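Subject: Re: [shopfloor] arms for the packing bench?

On Saturday a member at Tollmont wrote:
> The Ventura demo did 120 wallets with 2 misses. At that rate
> I can't see why we'd keep paying people to fill card sleeves.

Two misses out of 120 sounds fine until you ask what counted as a miss. Was a card half in a sleeve a pass? Who opened the wallets? I'd want 100 in a row, mixed colours, straps every which way, and no one's hand near the bench.

Clear plastic is hard on cameras and the sleeves cling to each other. Our new starters at Mestcombe get the hang of it before lunch. I have yet to see an arm do it for a full 8 hour shift — happy to be shown.

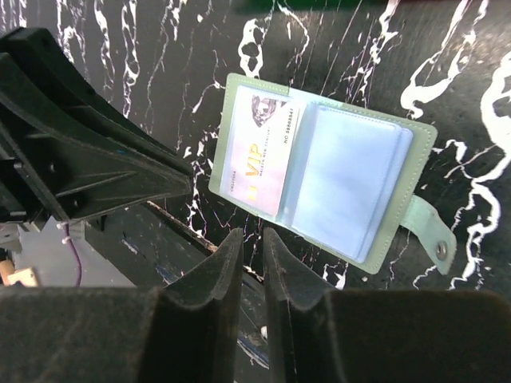 Card holder open between the arm and the gripper, VIP card in the left side, empty slots on the right.

Until then I'd leave the money in the label printer.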